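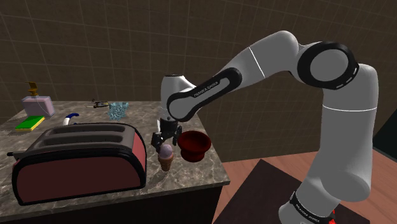
A red toaster and a deep red bowl on a stone-patterned countertop, with an ice cream cone standing between them.

I have owned three ice cream makers in my life and given two of them away. The Stovine is the one I'm keeping, and I've had it since April, so I feel I can finally say something useful about it.

It's the freezer-bowl kind. You freeze the bowl the night before, snap it onto the base, drop in the paddle, pour your mix through the top and let it go. No compressor, no screen, one switch. The bowl holds up to 2 quarts, enough for my sister's family plus whoever wanders in from the yard, and a full batch of vanilla takes 30 minutes in my kitchen. Sorbet is quicker. Anything with a lot of egg yolk runs longer, and I've learned to leave it alone and go fold laundry.

The texture is what got me. My old machine (a Trendell, fine for frozen yogurt, hopeless for anything richer) always left a hard ring stuck to the side of the bowl and soup in the middle. The Stovine paddle sits closer to the wall and scrapes as it goes, so you get one even, thick, spoonable mass. The first time I made coffee ice cream in it I ate it standing up, straight off the paddle, and then I made it again the next day!

My neighbor Getachew Derese came over to try a batch of the cardamom and honey from the Lemma booklet, the little recipe collection I've been cooking my way through all summer. He asked for seconds and then asked what the machine cost. I paid 38 dollars for mine on clearance. Full price is a good bit more, and I'd still buy it.

Now the grumbles. The bowl is wide, and it has to freeze flat, so measure your freezer shelf first. Mine fits only if I take out the ice trays. It's loud too, a steady grinding hum that you can hear from the hallway, and I wouldn't run it while anybody is napping. The lid has a groove around the rim that traps cream, and I go at it with an old toothbrush. And the cord is short. I have to park the thing right by the outlet, where the kettle normally lives.

The instruction leaflet is thin. It tells you to chill your mix but gives no idea how long. Overnight is best, four hours will do. If you rush it the bowl warms up before the ice cream is ready and you end up with a very nice milkshake (I've had several).

Mix-ins go in for the last couple of minutes. Chop them small. Big chunks of frozen cookie dough jammed the paddle on me once, though it started up again fine after I fished them out.

I also bought the Ditadby storage tub people like to pair with it, the long shallow one. Good lid, easy to scoop from, slightly too long for the freezer door.

I'd give it 9 out of 10. The missing point is for the cord. Next up is peach, if the good ones are in at the market, and I want to try a brown butter batch before it gets cold out.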